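Stamura 서평단 / 독서모임 참가자 모집합니다 (장르소설 쪽)

급하게 올려요. 원래 4월에 한 번 모집했던 그 서평단 맞고요, 그때 마감 후에 문의 주신 분들이 많아서 이번에 자리를 더 열었습니다. 지난번에 신청하셨던 분도 다시 신청하셔야 해요. 명단 자동으로 안 넘어갑니다.

뭘 읽나: Imani Rashidi 장편 "Ollulard" 번역본 가제본. 추리+판타지 섞인 시리즈 2권째. 1권 안 읽어도 따라갈 수는 있는데 앞부분 농담 몇 개는 놓칩니다. 1권 줄거리 요약 2쪽짜리 같이 보내드려요. 출판은 Plirno.

모집 인원: 35명. 이 중 6명은 오프라인 모임까지 참석 (신청서에 체크칸 있음).

하실 일
- 가제본 받고 3주 안에 완독
- 서평 한 편, 본인 블로그나 온라인서점 아무데나. 길이는 자유인데 한 줄평은 안돼요
- 오탈자 발견하면 쪽수랑 같이 메일로. 의무는 아님
- 결말 스포 금지. 특히 112쪽 이후 내용은 출간 전까지 절대 쓰지 말아주세요
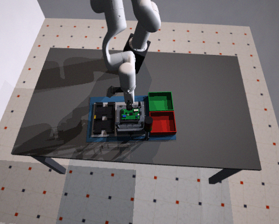

작업대와 로봇 팔 (렌더링 이미지)

혹평 괜찮습니다. 지난 기수에서 제일 많이 읽힌 서평이 제일 박한 서평이었어요. 재미없었으면 어디서부터 재미없었는지 써주시면 됩니다. 대신 안 읽고 쓴 서평은 티가 나요... 출판사 소개글 복붙하신 분은 다음 기수 신청 못 받습니다.

이런 분이면 좋겠어요: 시리즈물 중간부터 읽어도 안 억울하신 분, 말장난 번역에 관심 있는 분, 고전 패러디 좋아하는 분. 서평 경력 안 봅니다. 블로그 방문자 수도 안 봐요. 최근에 읽은 책 얘기 몇 줄만 신청서에 써주세요. 그걸로 뽑습니다.

드리는 것: 가제본 한 권 (반납 없음), 출간되면 정식본 한 권 더. 원고료는 없습니다. 오프라인 모임 오시는 분들은 차랑 간식 제공, 교통비는 지원 안 돼요. 죄송.

오프라인 모임은 Van Dijk 책방 2층, 저녁 시간. 진행은 Nyokabi Urio 님, 번역 뒷얘기는 Faraji Rugemalira 님이 해주시기로 했어요. 작가님은 안 오시고 서면 질문만 받아요. 질문 있으면 신청서 맨 밑에 적어주시면 모아서 전달합니다. 날짜는 뽑히신 분들 일정 맞춰서 따로 공지할게요.
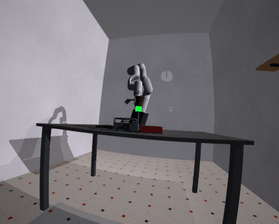 전자책으로도 받을 수 있나요?
이번 가제본은 종이책만 나갑니다. 전자책은 출간 이후에 Plirno에서 따로 나올 예정이고 서평단 분량은 없어요.

신청 마감 7월 9일 화요일 밤 12시. 연장 없음. 발표는 개별 문자로만 나가니까 연락처 꼭 확인해주세요 (지난번에 번호 틀리게 쓰신 분 있었슴). 배송은 국내만 됩니다. 주소에 동호수 빠뜨리지 마시고요.

뽑힌 뒤에 사정 생겨서 못 하게 되면 책 받기 전에 알려주세요. 대기자한테 넘기면 됩니다. 연락 없이 서평 안 올리시는 게 제일 곤란해요. 마감 며칠 늦는 건 미리 말씀만 해주시면 괜찬습니다.

신청서에 꼭 들어가야 하는 것: 이름, 연락처, 받으실 주소, 서평 올릴 곳 링크, 최근 읽은 책 이야기, 오프라인 참석 여부. 하나라도 비면 확인 연락 드릴 시간이 없어서 그냥 빠집니다. 닉네임으로 신청하셔도 되는데 택배 받을 이름은 따로 적어주세요.

신청서는 Stamura 홈페이지 모집 게시판 첨부파일. 작성해서 게시판에 비밀글로 올려주시면 돼요. 댓글 신청은 안 받아요. 담당 Kanini Mwaipopo, 부재시 Kenneth Haldane. 전화보다 게시판 문의가 빠릅니다.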